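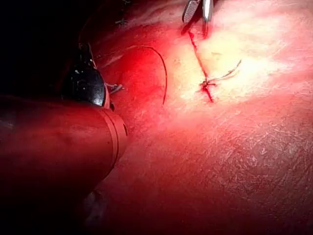
The Price of a Fading Line

My gallbladder came out in January, and by the time I got home I was already being sold something. Tucked into my discharge folder, between the pain pill instructions and the parking coupon, was a card for Lusudano, a silicone gel that promised "visibly calmer scars in weeks." One tube costs $159. I put the card on the fridge and started reading the small print on this whole business, and I have been in a bad mood ever since.

Scars fade. They start out pink or purple and a bit raised, and over a year or more most of them go flatter and paler whether you rub anything on them or not. You could hardly design a better condition to sell a cream for. The customer applies the stuff faithfully, the scar does what it was going to do anyway, and the company gets a five-star review.

Cirkberg, which makes Lusudano, told me its gel was tested on 1,000 customers and that most were "satisfied or very satisfied." I asked what the comparison group had used. There was no comparison group. I asked whether anyone had measured the scars. The customers had filled out a form online, and they got a discount code at the end of it.
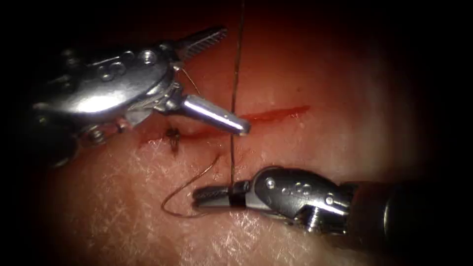 Ikhsan Rahman thinks I'm being too hard on the gels. Silicone has a better track record than most of what's on the shelf, he told me, and for people who tend to form thick, raised scars he would still suggest it. What bothers him is the markup. Plain silicone sheets from the drugstore do the same job, in his view, and he has never seen a reason to pay extra for a nice box.

I can live with that. My quarrel is with the claims piled on top: the onion extract, the snail something, the "cell memory complex" in the Saragih night balm, which a very polite person on the phone could not explain to me. She offered to send a brochure. It came, and it was mostly pictures of a waterfall.
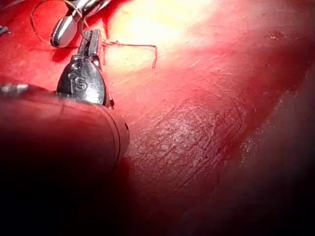 Then there are the clinics. Destiscombe, a chain with a branch in the mall near my house, quoted me $3,000 for a laser package on a scar I can cover with a nickel. The consultant looked at it for less time than it took me to fill out the intake form. Lasers can help with some scars, and I don't doubt that she has happy clients. But when I asked what would happen if I did nothing for a year, she said most people don't want to wait, and turned the tablet around so I could see the payment plan.

The advice that costs next to nothing gets a line or two at the bottom of the leaflet. Keep the wound clean. Don't pick at it. Once it has closed, keep the sun off it. Ask your surgeon before you put anything on it, including the thing your surgeon's front desk is selling.

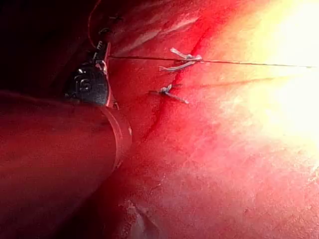 One reader wrote in after I mentioned the gel in my last column, and she was annoyed with me. She'd had a C-section, she said, and rubbing in the cream every night was the first time she could stand to touch the scar at all. She didn't care if it was the cream or the rubbing.

Fair enough, and I believe her. I'd only add that a jar of petroleum jelly would have let her do the same thing, and Cirkberg's form wouldn't have known the difference. My own tube is still unbought. The scar is pinkish and itches when it rains, and I've moved the card from the fridge to the drawer with the takeout menus.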